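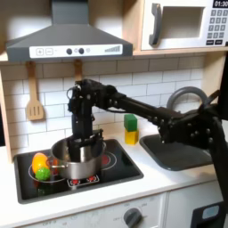 Frequently asked questions: the Brestik subsurface radar survey

What does the survey measure?
The survey measures how long a radar pulse takes to travel from orbit to a buried boundary and back. From that delay we work out the depth of the boundary, provided we assume a speed for the pulse in the material above it. Ice, dry rock and damp salty ground each slow the pulse by a different amount. A simple comparison is a saucepan on a hob: an echo from the rim and an echo from the base would arrive separately, and the gap between them would depend on what filled the pan. On Mars we have the two echoes but must estimate the filling.

Which part of Mars is covered?
The present release covers the Zamudio region, a block of mid-latitude plains and the southern slope that borders it. The polar caps are excluded. They have been mapped in more detail by other surveys and need a different correction for surface ice.

How many tracks are in the release?
There are 3868 radar tracks in the archive. Of these, 3202 passed the quality check and are used in the maps. The rejected tracks are still supplied, with a code giving the cause of rejection. Most were recorded on the day side, where the upper atmosphere blurs the returned pulse.

Does a bright echo mean liquid water?
No. A bright echo means a strong electrical contrast between two layers. Liquid brine would produce one, but so would certain clays, some iron-rich lavas and a clean boundary between ice and rock. The maps label such areas "high reflectivity" and the label should be kept when the maps are reproduced.

What is the Clamulix correction?
Clamulix is the software step that removes false echoes caused by hills and crater walls to the side of the track. It predicts these echoes from a surface height model and subtracts them. Where the height model is poor, some false echoes remain. Cells affected in this way are hatched on the maps.

Why do versions 1 and 2 give different depths?
Version 1 used a single pulse speed for the whole region. Version 2 uses a separate value for each of 19 ground units. Depths on the southern slope are generally smaller in version 2. Do not mix depths from the two versions in one profile.

Can I get the raw data?
Yes. Raw and processed tracks are held on the Skekent server and can be downloaded without an account. Large requests are queued overnight. Files are in plain binary with a separate text header; the byte order is given in the first line of the header.

How should I report an error?
Send the track number, the version number and a short description to the data desk, marked for the attention of Quentin Brunet. Screenshots are useful for map errors but not for timing errors, where the header is needed as well.

When is the next release?
The next release is planned for May. It will add the tracks held back for timing checks and a revised height model for the southern slope.

Page last revised 17th April.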